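4. Setting up the Perkimell folding cell for denim

Denim is the garment most people want to try first, and it is also the one that asks the most of the cell, so please make yourself a cup of tea and read this section through before you switch anything on. Allow a good hour for your first go.

4.1 Before you start

1. Wipe the tabletop with a dry cloth and let it settle. Polish makes heavy cloth slide about, and then your folds will wander.

2. Press the green Rest button and wait until both arms have come up clear of the table. Keep your hands well back until they have stopped moving.

3. Lay one pair of trousers flat, leg over leg, and smooth out the big creases with your palm. Small ones don't matter a bit.
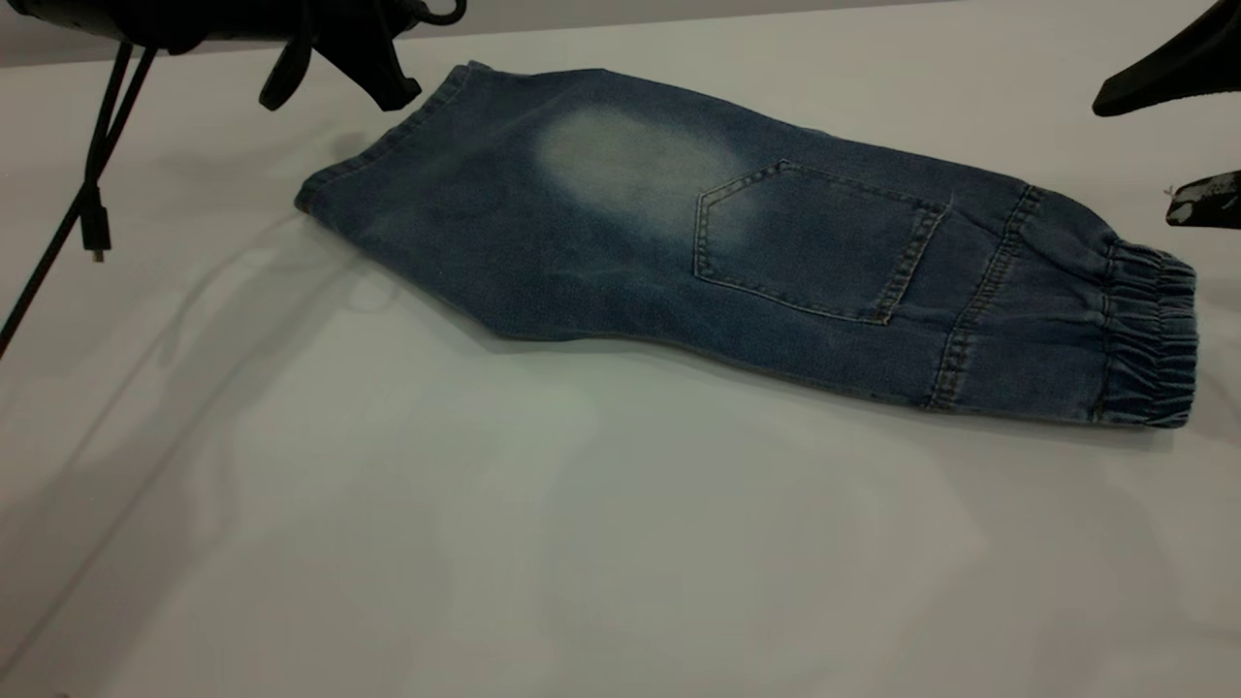 4. On the panel, choose Cloth, then Heavy. The grip figure should read 182. If it shows anything else, go back to Section 3 and run the finger check again, as Safta Roman in our workshop always does after a change of fingertips.

4.2 Teaching the pick-up points

5. Choose Teach, then guide the arm down slowly by its wrist until the fingertips meet the cloth. Close the grip and lift by no more than 9 mm.
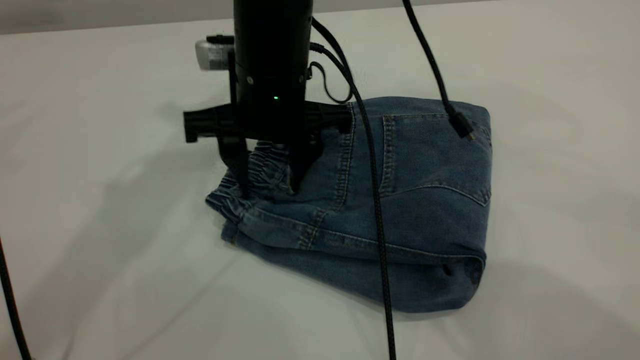 Elastic needs a softer touch than plain cloth, and it is well worth taking your time over it. Close the fingers a little at a time and stop as soon as you have a good pinch. A gathered waistband will pucker up between the fingers, and that is quite all right. Look to your cables at this point too, as one that hangs down across the front of the jeans can drag on the fold when the arm moves off.

CAUTION: Never reach between the fingers to free a cable or a bit of cloth. Press Stop first, every time.

6. Save the point, open the grip and repeat for each fold. Five points will do nicely for most jeans.

7. Run the whole fold once at Slow, with one hand resting near Stop.

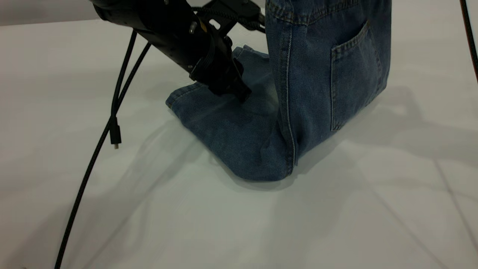

4.3 Looking after the cell

After every 400 folds, clean the fingertips with a damp cloth and check them for blue dye and lint. New denim sheds dreadfully.

Note: if the pick-up points drift, teach them afresh before you alter the grip figure.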